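Textbooks > Household Operations > Unit 3: Warewashing and Storage > Chapter 7
Print this page | E-mail this page

Chapter 7
Racking and Air Drying

7.1 Scope of the chapter

Chapter 6 dealt with washing and rinsing. The present chapter covers the interval between the final rinse and the shelf. It is limited to manual operations in homes, residence halls and small kitchens. Machine drying is treated in Chapter 9.

Air drying is the preferred method for plates, bowls and glasses. Water leaves the surface of a plate in two ways. Most of it runs off under gravity within the first minutes. The remainder is a thin film and a row of drops along the lowest point of the rim, and this part must evaporate. A rack has to serve both stages. It must hold the plate steeply enough to drain, and it must leave both faces open to moving air.

Towel drying is faster but brings a second surface into contact with the clean one. Where a towel is used, it should be dry, laundered and kept for that task only. See Section 7.6.

7.2 Parts of a plate rack 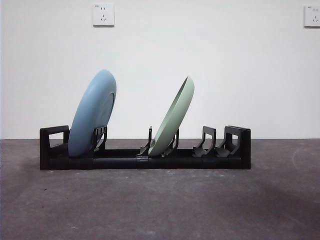

Terms for rack parts differ among manufacturers, and this book uses one set throughout. The base is the member that rests on the floor or counter and carries the load. The end frames close the rack at each side and keep the outermost plates from falling out. The holders, also called prongs, stand between the end frames and form the slots. A plate in a slot is supported at its lower edge and leans against a holder, as the light blue and light green plates do in the black plastic rack shown. The lean is normal. A plate standing exactly upright has no stable rest position and will shift when its neighbor is removed.

Slot pitch is the distance from one slot to the next, measured along the base. A narrow pitch increases capacity but brings the faces of adjoining plates close together, which slows evaporation. Deep plates and shallow bowls need a wider pitch than flat plates. If the pitch is fixed, load alternate slots.

7.3 Loading order

Load from one end toward the other. Place large plates first and keep all plates facing the same way. Set each plate down on its rim without sliding it along the base. Do not place two plates in one slot, even if they fit, and do not lay flatware across the top of a loaded rack.

Stop loading when the next plate would touch the one before it. A second rack is a better choice than a crowded one.

7.4 The Dondholm records

Several exercises in this unit draw on loading records kept by Lucimara Batista and Sylvie Doucette at the Dondholm residence kitchen. The records cover 3,598 plates, of which 3,182 were dry to the touch when first checked. The other 416 were returned to the rack. Students should read the column headings in Table 7-1 before starting Exercise 2, as "checked" and "shelved" are separate entries.

Terms to know: base, end frame, holder, slot pitch, film, rim drops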